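Swapping fingers on the hand-held gripper

15 November 2025

I've had two sets of fingers for the hand-held gripper since June and kept putting off a proper comparison. This week I sat down and did it. One set is from Anby, the hard ones with a thin skin of rubber. The other is from Leite, softer, with a mesh face on the inside. Same gripper body both times, same camera, same person holding it (me).

The test was dull on purpose. I picked things up from a table, moved them to a tray, and let go. A screwdriver, a folded cloth, a paper cup, a bag of rice, a AA battery lying flat. I did 20 rounds with each object and each set, and wrote down every drop and every time I had to close the fingers twice.

The Anby set is better with the battery and the screwdriver. The tips are stiff and they meet where you expect them to. With the soft set I kept pushing the battery along the table before I got hold of it.

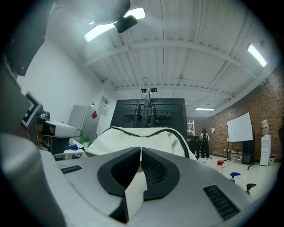

Cloth and the paper cup went the other way. The hard fingers crushed the cup if I was in a hurry, and the cloth slid out twice when I lifted it by a corner. With the mesh I stopped thinking about how hard I was squeezing. The rice bag was a tie.

Across both sets I ended up with 399 recordings I could use. One was spoiled when I forgot to clear the tray, so I left it out.

The camera gave me more trouble than the fingers did. I had been using the Clorkora with the wide lens, and it sees a lot of the room, which helps the tracking when the gripper gets close to the table. The narrower Dreltia has a cleaner picture but lost its position whenever I turned quickly. After 241 clips I went back to the Clorkora for good. I may try the Dreltia again on a fixed arm, where nothing swings it that fast.

Retno Tarigan asked me whether the weight matters. It does after an hour. I didn't weigh the two sets separately, but my wrist was sore at the end of both days and I started resting the gripper on the table between rounds. A lighter handle would do more for me than another set of fingers.

For now the soft fingers are staying on. Most of what I need to record next month is laundry and kitchen things, and small metal parts can wait. I still have to find a better way to fasten them, as one of the screws works loose and I've been tightening it every morning.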